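Notitz 종교·학력 조사 데이터 패키지

제품 개요
Notitz는 종교 소속과 교육 수준을 함께 다룬 설문 자료를 연구용으로 정리한 데이터 패키지입니다. 응답자의 현재 종교, 성장기 종교, 예배 참석 빈도, 최종 학력, 부모 학력을 한 파일에서 교차 분석할 수 있습니다. 사회학, 종교학, 교육학 전공의 대학원 과정과 연구소, 도서관에서 주로 사용합니다.

자료는 Janside 조사실이 수집하고 Dalisay가 배포합니다. 설문 설계와 변수 정의는 Marilou Gatchalian 책임연구원이 맡았습니다.

수록 내용
- 응답자 수: 2,739명(만 25세 이상 성인)
- 조사 지역: 33개 시군구
- 변수 수: 문항 변수 40개, 가중치 변수 2개
- 파일 형식: CSV, SPSS(.sav), Stata(.dta)
- 문서: 코드북, 설문지 원문(한국어·영어), 가중치 산출 설명서
- 문자 인코딩: UTF-8

종교 소속 변수
종교 소속은 두 단계로 물었습니다. 먼저 종교가 있는지 묻고, 있다고 답한 응답자에게 개신교, 천주교, 불교, 원불교, 유교, 이슬람, 기타 가운데 하나를 고르게 했습니다. 기타 응답은 직접 기입한 내용을 검토해 재분류했으며, 재분류 전 값도 별도 변수로 남겨 두었습니다. 재분류 기준은 코드북 부록에 있습니다.

성장기 종교는 만 15세 무렵을 기준으로 합니다. 현재 종교와 비교하면 개종, 이탈, 유지 집단을 나눌 수 있습니다. 집단 구분 변수는 파일에 미리 만들어져 있지 않으므로 코드북의 예시 구문을 참고하십시오.

학력 변수
최종 학력은 무학, 초등, 중등, 고등, 전문대, 대학, 대학원의 일곱 단계입니다. 국제 비교용으로 세 단계로 묶은 변수도 함께 제공합니다. 중퇴와 재학은 졸업과 구분되어 있으며, 세 단계 변수에서는 마지막으로 졸업한 학교를 기준으로 처리했습니다. 부모 학력은 응답자의 회상에 따른 값이라 고령층에서 무응답 비율이 높습니다.

이용 시 주의사항
소수 종교 응답자는 표본이 작습니다. 원불교와 이슬람 집단의 학력 분포를 따로 제시할 때는 사례 수를 반드시 함께 적어 주십시오. 시군구 단위 추정에는 적합하지 않습니다. 지역 변수는 표집 구조를 반영하기 위한 것이며, 지역별 순위표 작성에는 사용할 수 없습니다.

연령 효과도 확인이 필요합니다. 종교가 없다고 답한 집단은 평균 연령이 낮고, 젊은 세대일수록 학력이 높습니다. 두 집단의 학력을 단순 비교한 표에는 연령대별 표를 같이 싣는 것을 권합니다.

라이선스
- 개인: 연구자 1인, 기기 2대
- 학과: 동시 접속 37명
- 기관: 도서관 서버 설치, 교내망 접속

개인 라이선스는 내려받기로만 제공합니다. 학과와 기관 라이선스는 내려받기와 서버 설치 가운데 선택할 수 있습니다. 수업에서 쓰는 축약 파일은 모든 라이선스에 포함되며, 수강생에게 배포해도 됩니다. 원자료 전체의 재배포는 허용하지 않습니다.

설치와 실행 환경
표 작성 도구 Drikico가 함께 들어 있습니다. 통계 프로그램 없이 교차표와 가중 비율을 구할 수 있고, 결과는 CSV로 저장됩니다. 사무용 컴퓨터에서 문제없이 실행되며 설치에 필요한 저장 공간은 약 3GB입니다. 기관 라이선스는 쓰던 워크스테이션에 설치해도 됩니다. 저장장치를 추가하려면 먼저 전원을 끄고 전원 케이블을 분리하십시오.

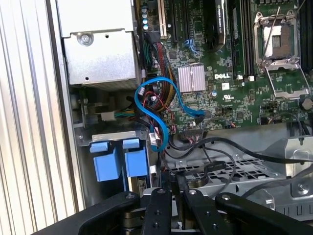

덮개를 연 워크스테이션 내부. 파란색 드라이브 캐리어 탭과 Dell 메인보드

갱신
코드북 수정본은 매년 12월에 배포합니다. 변수 값이 바뀐 경우 변경 내역 파일에 이전 값과 새 값을 모두 적습니다. 구매 후 2년 동안 갱신본을 무료로 받을 수 있고, 이후에는 연 단위로 연장합니다.

인용 표기
논문과 보고서에는 자료명(Notitz), 수집 기관(Janside), 배포처(Dalisay), 사용한 판 번호를 적어 주십시오. 축약 파일로 분석한 경우에는 그 사실도 밝혀야 합니다.

문의
구매와 견적은 Dalisay 자료배포 담당, 변수와 가중치에 관한 질문은 Janside 조사실로 보내 주십시오. 전화 상담은 오전 10시부터 오후 4시까지입니다.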